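Notebook, hand-held gripper no. 2 (Trikanness)
July 5, 2018
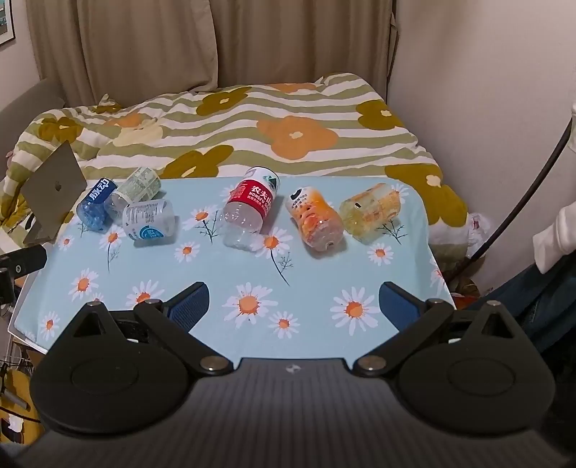
Big day for gripper no. 2. The left finger has been lagging the right one since we changed the pads, and today I finally got it apart, cleaned, shimmed and back together, and it feels wonderful. I want to get all of it down while my hands still remember. The trouble was in the left pivot, inside the big round black housing, where the bushing had picked up enough grit to bind over the last bit of travel. You could feel it with a fingertip long before you could see it in the logs. The four silver screws at the arm joints are the only ones you need to touch for this job, so leave the body shut! The check afterward was bottles lying on their sides on the daisy tablecloth, which I like as a test because a bottle on its side rolls away from whichever finger gets there first. If the two blue pads don't arrive together, the bottle tells you straight away.

What I did, in order:

Took the pads off first and put them in the lid of the parts tin, left pad on the left. They look the same but they have worn differently and I don't want them swapped.

Backed out the joint screws on the left arm a half turn each, going back and forth between them, then all the way. One was much tighter than the other. I think that was me in February, in a hurry, with the long driver. Short driver only from now on.

Pulled the pivot cover. Gray paste inside, a mix of old grease and pad dust. Wiped it out with a dry cloth, then a cloth with alcohol, then a dry one again. The bushing itself is fine, no scoring, and I had a new one ready and didn't need it (it's back in the drawer marked Bellamy, where Larysa will look for it).

Fresh grease, a very thin film. Last time I packed it and I'm fairly sure that's what caught the dust.

Added one thin shim on the outside of the left arm. Without it there was a tiny bit of side play, enough to make the pad toe in when it closed on something hard. With it the arm swings freely and the play is gone. I tried two shims as well – too stiff, and the return spring couldn't quite bring it home.

Screws back in, a little at a time, working the finger open and shut between turns. Blue threadlocker, one small drop. Then pads.

Before closing up the second time I did the slow squeeze, eyes on the pads, and they met dead center. I did it again just for the pleasure of it.

Numbers for the log:

Open and close cycles on the bench, no load: 100, no sticking.
Cycles with the foam block: 40, no sticking.
Opening width at full release: 68 mm, same as gripper no. 1, which has never been apart. Very pleased with that one.
Second no-load run after the threadlocker had set: 100, still clean.

The position reading needed a new zero after the shim. I had forgotten that the calibration tool takes its closed point from whatever the fingers are doing when you press the key, so my first try was with the pads barely touching and everything read a hair too wide. Close it firmly, hold, count to three, press. The second try was good and the left and right traces now lie right on top of each other in the Clinero plot. I printed it and taped it to the facing page.

Larysa Skoryk asked whether we should go over to the sealed bushings from Studley and skip all this. Maybe! They would keep the dust out, and I'd love to try a pair. But they are a touch wider, and I'd want to measure the housing properly before ordering. Also I wouldn't change both grippers at once. If we do it, do no. 1 and keep no. 2 as it is now, so there's something known to compare with.

Things I'd tell whoever does this next:

The pivot cover only goes on one way. If it rocks, turn it around, don't press harder.

Hold the arm while you take out the last screw. The spring is small but it is keen.

Don't judge the feel until the grease has been worked in. For the first few strokes mine felt worse than before and I nearly took it all apart again.

Check the pad screws again the next day. The pads bed in a little and the screws come up loose.

Still to do: the right pivot, same treatment. It feels smooth, but it has had the same hours and the same dust, and I'd be surprised if it's clean in there. Need more of the thin shims first, we're down to the last couple. Larysa has the part number. Also want to write the new zero on a strip of tape on the storage case, next to the old one, with the old one crossed out but readable.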